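Blog > Storage and Surfaces > Spare phones, sorted

Spare phones, sorted

20 June 2020

The spare phones had been stored by the order in which they stopped being used. That is a poor index. Retrieving one meant taking out everything on top of it, and half the time the one I wanted was under a charger. In May I emptied the lot onto the table and started over.

The old container was a Trimeck cabinet with 2 shallow drawers, bought secondhand in Claldale. The drawers run well and the slides are still straight. The fault is in the layout. Phones laid flat in a shallow drawer use a great deal of area for very little height, and a second layer hides the first. Cases with a raised lip also catch on each other when the drawer is pulled quickly. I had one jam badly enough that I had to go in from the back panel with a ruler.

Standing the phones on their long edge fixes most of this. Each one takes up only its thickness plus clearance, and the top edge is available to grip. The question is then what can be read from an edge. Model names are on the back or nowhere. Labels on the edge peel, and on a case with a soft finish they never stick in the first place. What remains is color and hardware: the buttons, the camera bump and the shape of the corners.

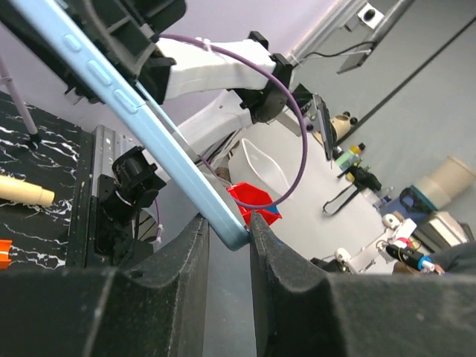
Button side up is the orientation I settled on. Side buttons are easy to find with a thumb, and their spacing differs enough between models that I can usually tell two phones of the same color apart without lifting either. It also gives a consistent rule for which way the screen faces, so that no screen ends up against a neighbor's camera. Before this I had been alternating directions, which looks balanced and scratches glass.

There is one drawback. A divider that presses on a button will hold it down. A fully discharged phone does not care. A phone with some charge left may start up, sit there lit, and run itself flat. I found one that had been doing this on and off, going by how often it needed charging. The cure is to cut the divider low so that it bears on the body below the buttons. A divider half the height of the phone is enough to keep it from leaning.

For dividers I used Werberg corrugated sheet, the thin grade. It cuts with a plain utility knife if you score it twice. Foam was my first attempt. It compresses unevenly, and after a week the slots at the ends were wide and the ones in the middle were tight. Cardboard worked better than foam but sheds fibers into charging ports. The cut edges of the plastic sheet are sharp enough to mark a clear case, so I went over them with 2,000 grit paper, dry, a few strokes per side. Coarser paper leaves a burr.

Color deserves its own paragraph. I sort by case color first because it is the fastest thing to see. The trouble is that light blue is a popular color for small rectangular objects of every type, and from the end several of them look alike. Anything light blue with rounded corners drifted into the phone pile at some stage, and some of it stayed there for months. 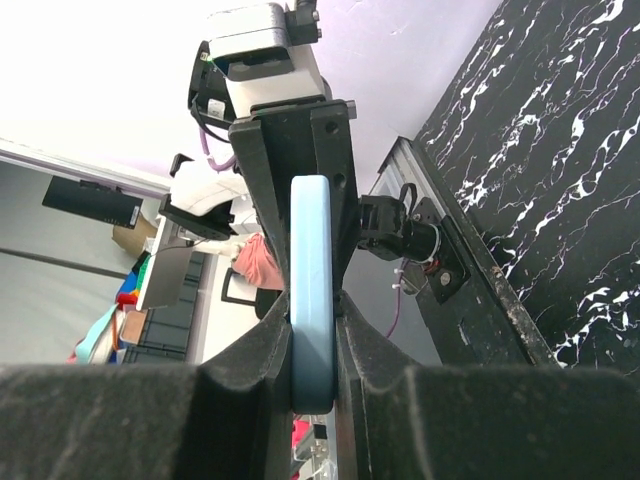

Light blue block, rounded corners, standing on end. Not a phone.

Non-phones now go in a separate bin, whatever their color. The test is simple. If it has no port, it does not go in the phone tray. I applied this to the whole pile in one pass and the tray got noticeably shorter. Two items I had been counting as spares for years were empty cases, which explains why I could never find their chargers.

Lavender and light blue are the next problem. Under the overhead light they separate clearly. In the evening, with only the lamp, they do not, and I have picked up the wrong one more than once. I considered moving the lamp. I put a dark case between the two groups in the tray, and the break is visible in any light. A navy phone in a clear case does this job well, provided the case has not yellowed. A yellowed clear case over navy turns a color that matches nothing else, which has its uses too.

On the table itself. I do all the sorting on the black top with the white marble pattern. It is a good surface for most things and an awkward one for this. Small pale parts vanish into the veining. A SIM tray pin laid on a white streak is effectively gone until you sweep for it with your hand. The black areas show every speck of dust, and dust is what gets under a case and grinds. I wipe the top before laying anything on it, then wipe the backs of the phones, then put the cases on. In the reverse order the grit ends up inside.

The metal rail along the side collects dust as well, and a cloth only pushes it along. A dry, stiff paintbrush does better. I had been using a Neves detailing brush, which is the right width but too soft for anything that has settled. The scuffs in the metal do not come out, and I have stopped trying.

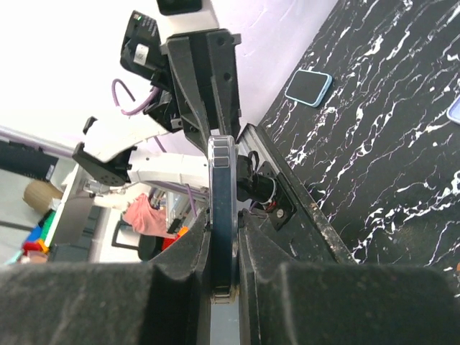
Camera bumps decide which end goes up. A phone stored bump down rests on its lenses' surround, and over time the surround prints a mark into whatever liner is beneath it. Bump up, the weight is carried by the flat end. For phones laid out on the table during sorting I go screen down, but only in a case with a lip, and only on a part of the top that has just been wiped. A bare phone goes on a folded cloth.

Clear cases need a check before they go back on. Look along the inside of the long edge, where the lint gathers, and run a fingernail down it. Then look at the corners. If the corner has gone loose it will let the phone slide out when you lift by the case, and in an upright tray you always lift by the case.

The tray now lives on the shelf at 900 mm, low enough that I look down onto the edges and can see all of them at once. On the old shelf I was looking at the front phone only. The charge levels get topped up to the middle of the range and I write the month on a strip of paper at the end of the tray.

Still to do: the cables. They are in the Trimeck cabinet, where the phones were, and the top drawer already does not close.

Filed under: Small electronics, Drawers and trays

More in Storage and Surfaces
Cutting corrugated sheet without crushing the flutes
Cleaning a patterned tabletop: three cloths compared
Why the battery box moved again
Drawer slides, a short maintenance log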